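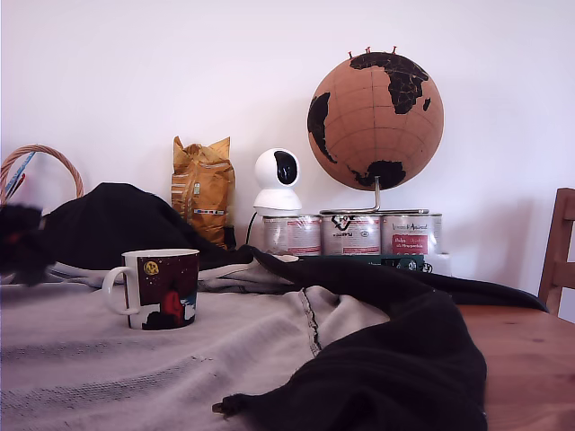
Fenmont apartment, the long table
By Keegan Carrier
May 28, 2023

I moved into the apartment in Fenmont with 29 boxes and have been emptying them onto the long table ever since. Whatever ends up there stays until I find it a shelf, a drawer or a new owner. This page is a record of what has passed through, mostly for my sister in Solau, who packed half of it and wants to know what survived.

The cork globe came through without a dent. I bought it at a street market in Urkesach and have kept pins in it from the first week. It will go in the hall once I put up the bracket, but for now it can stand on the cans. The yellow paper bag is going out with the recycling. The wicker basket is older than I am and used to hold bread at my grandmother's house – it now holds anything I can't sort in five seconds.

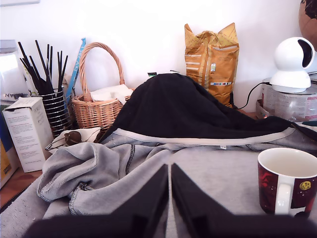 The gray sweatshirt is the one I wore on most of the drive. It has a black lining in the hood and it's heavier than it looks. I have two others like it and this is the only one I would replace if I lost it. The plan was to fold it and put it in the bedroom closet, but the closet rod is 5 inches too short and the landlord hasn't brought a new one yet.

Mugs were the last thing I unpacked. I started with far too many and gave most of them to the Yalçınkaya family downstairs, who run a small lunch counter and can always use them. The dark red one with the white handle I kept. It fits under the spout of the coffee maker, and the taller ones don't.
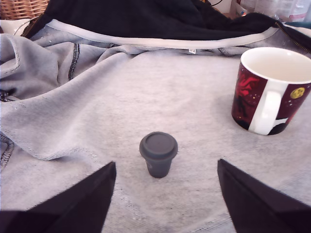

Small dark gray cup shape and the maroon mug, both on the gray sweatshirt.

I'm still looking for the box marked 51, which should have the desk lamp and the good scissors. My sister says it was in the back of the truck, next to the chairs. More pictures in July, when the shelves are up – the books are next, and after that the kitchen drawers.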